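Biltodbridge's sidewalk robot is going back to school, and I got to tag along

22 October 2018

If you've walked anywhere near the Lelinley end of town lately, you may have wondered who keeps wandering up and down the brick path with a laptop bag and a very patient look. That would be Janaína Medeiros, and I spent a morning with her last week (in the wrong shoes, as my heels will tell you).

Janaína runs field collection for Nindota, the little outfit that wants to send a delivery robot down our sidewalks next April. The robot is called Sin, short for something with "intelligent navigation" in it that I wrote down and then couldn't read. Sin already knows how to roll along a nice flat sidewalk. Where it gets muddled is on the older paths, the ones with brick underfoot, dirt on one side and a ditch on the other, and we have plenty of those!

So Nindota is gathering examples. Lots of them. A learning system like Sin's has to be shown what a path looks like, over and over, in every kind of light, before it can pick one out for itself. The team has 1,772 short clips so far, and Janaína says she'd happily take that many again.

I had pictured something pretty glamorous, I'll admit. What we did was walk. We picked a stretch, recorded it, walked back, and recorded it again after the sun had moved. Each clip covers 300 feet of path or less, and afterward someone sits down and marks where the path stops and everything else starts. Janaína did a couple on her laptop while we sat on a wall eating crackers, and she let me try one. It's harder than it looks. I gave the robot permission to drive through a hedge.

"You were generous," she said, and fixed it.

Shade is the big headache. Tree shadows lying across brick can look an awful lot like a hole, or a curb, or a puddle, and an early version of Sin would stop dead in front of them and wait. There's a funny recording of it sitting at the edge of a perfectly ordinary shadow for so long that a lady with a stroller goes around it twice. Janaína has since set aside 195 clips that are nothing but tree shade, and those get played to the system more often than the rest.

The other thing she's after is people, and mostly she wants them from behind, since that's who a slow robot ends up following. She doesn't need faces and blurs any that turn up. What matters is how somebody gets smaller as they go off down the path, and whether Sin can tell a person who's walking from a post that's just standing there. Fence posts give it trouble, too. They line up so neatly that the software once decided it was looking at a queue. 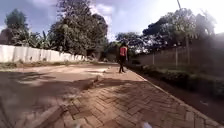 I asked her whether it wouldn't be easier to build a fake street on a computer and let the robot practice there. They do some of that, she told me, but the made-up bricks come out too clean and the made-up weeds all lean the same way. Old paving has worn edges and dirt creeping over it, and she'd like Sin to meet all that before it's carrying anybody's groceries.

The schedule from here goes like this. Collection carries on for another seven weeks, rain included (Janaína is looking forward to rain, I am not). Then the clips get checked over and the system gets trained from scratch, and after that Sin comes back to Biltodbridge for supervised runs, with a person walking right beside it and a big stop button in their hand.

A few of you have written in asking if you can keep your own street out of it. You can. Nindota has a form at the library desk, and any street on the list gets skipped and its clips deleted. You can also go the other way and suggest a path, the bumpier the better. I put in the one behind my sister's place, which has tree roots coming up through it and has tripped every member of my family at least once.

The spring runs will start with the Lelinley path. If you want to come walk with the team before then, leave your number on the same form and Janaína will give you a call. Bring better shoes than I did.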